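# 衣類操作タスクのための動作計画ソフトウェア 中間報告

担当：Yufang Duan(計画・制御)、Fasil Belay(認識)、Birsen Güler(ログ解析ツール)
指導：Akihiko Sasaki 先生

## 1. 目的

本プロジェクトの目的は、ヒューマノイドがベッドの上の服や枕を扱うときに、動作計画の失敗を減らすことである。昨年度のグループは、腕の軌道を最初に全部計算してから実行する方法を使った。この方法は硬い物体では問題が少ないが、布の場合は、つかんだ瞬間に形が変わるので、計画したときの形状がすぐに古くなる。そこで私たちは、動作を短い区間に分け、区間ごとに観測し直す構成に変更した。

## 2. ソフトウェアの構成

ソフトウェアは三つの部分からできている。

- **Siladex**：頭部カメラの画像から、服の領域、ハンガー、えりの位置を推定する。
- **Greltent**：推定結果を受け取り、左右の腕の目標姿勢と、手の開閉のタイミングを決める。
- **実行監視**：関節の指令値と実際の値の差を調べ、しきい値をこえたら動作を止める。

各部分の間は、時刻つきのメッセージで通信する。最初の版では、Greltent が最新のメッセージだけを読んでいた。しかし、認識の処理が遅れると、腕がすでに動いた後に、動く前の画像の結果が届くことがあった。現在は、画像の撮影時刻における関節角度を履歴から取り出し、その姿勢を使って座標変換を行っている。この修正は小さいが、効果は一番大きかった。

## 3. 認識の問題

Fasil が困ったのは、布のしわと服の境界の区別である。ベッドのシーツにもしわがあるため、輪郭の情報だけを使うと、シーツの線を袖の端と間違えることがある。色の情報を加えると改善したが、今度は色の近い服と寝具の組み合わせに弱くなった。現在の版は、色と輪郭の二つの結果が一致しない場所に低い信頼度をつける。Greltent は信頼度の低い場所をつかむ点の候補にしない。

学習と評価のために、ログから1309枚の画像を選び、えりと肩の位置に手作業でラベルをつけた。最初は3000枚を目標にしたが、同じ姿勢の画像が多く、枚数を増やしても評価の値があまり変わらなかったので、途中でやめた。

## 4. 計画の問題

両手で布を扱うとき、片方の手が布を保持している間、もう片方の手は自由に動いてよいわけではない。布の長さによる制約がある。私たちはこの制約を「左右の手先の距離の上限」という簡単な形で入れた。実際の布はもっと複雑であるが、計算時間が短いことを優先した。

逆運動学の解は、初期値によって肘の向きが変わる。区間ごとに計画し直すと、区間の境目で肘の向きが急に変わる解が選ばれることがあり、これは危険である。対策として、前の区間の最後の姿勢を初期値に使い、7つの初期値を追加で試して、前の姿勢に最も近い解を採用した。

もう一つの問題は、体を前に傾けてベッドへ手を伸ばす姿勢である。腕だけを見ると到達できる目標でも、全身の重心が支持領域の端に近くなる場合がある。Greltent に重心の検査を加え、余裕が足りない目標は実行の前に拒否するようにした。足が高さの違う面に近い場合は、接触している足だけを支持領域の計算に使う。

## 5. 実機での作業

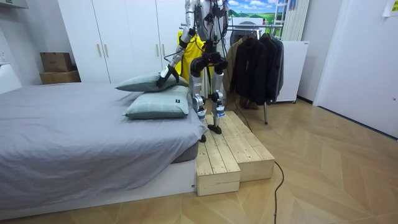
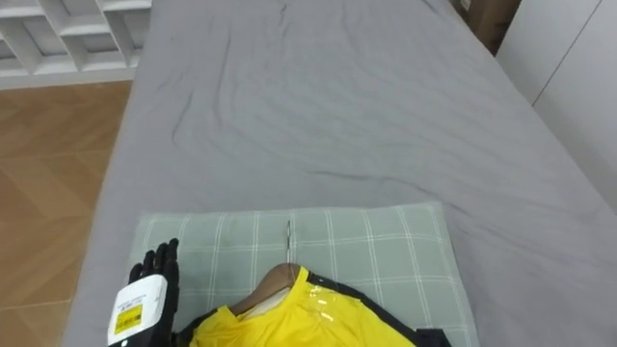 寝室の環境での枕と服の操作。
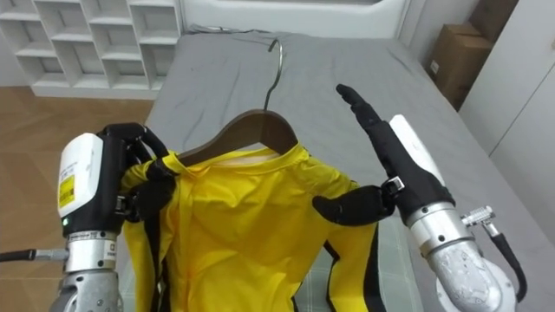 実機では、シミュレーションで見えなかった失敗がいくつかあった。Birsen のツールで停止の記録を分類したところ、実行監視による停止は7回あり、その多くは手を閉じる区間で起きていた。指が布の抵抗を受けると指令値との差が大きくなり、監視がこれを衝突と判断したためである。手を閉じる区間では、指の関節だけ別のしきい値を使うように変更した。ただし、この値は手で調整したもので、厚いコートのような服では確認していない。

ログについても反省がある。計画が拒否されたとき、最初の版は「失敗」とだけ記録していたので、重心の検査で拒否されたのか、逆運動学の解がなかったのか、後から区別できなかった。Sasaki 先生の助言に従い、拒否の理由と、そのときの入力をすべて保存するようにした。

## 6. 残りの課題

1. 手先の距離の上限を、服の種類ごとに推定する。現在は設定ファイルに固定値を書いている。
2. 手が服を隠している間、えりの位置の推定が不安定になる。直前の推定値をどのくらいの時間信用してよいか、まだ決めていない。
3. Greltent の設定項目が多く、名前も統一されていない。次のグループに渡す前に整理する必要がある。

課題2は Fasil と私が担当し、8月の終わりまでに、保持時間を変えた比較を行う予定である。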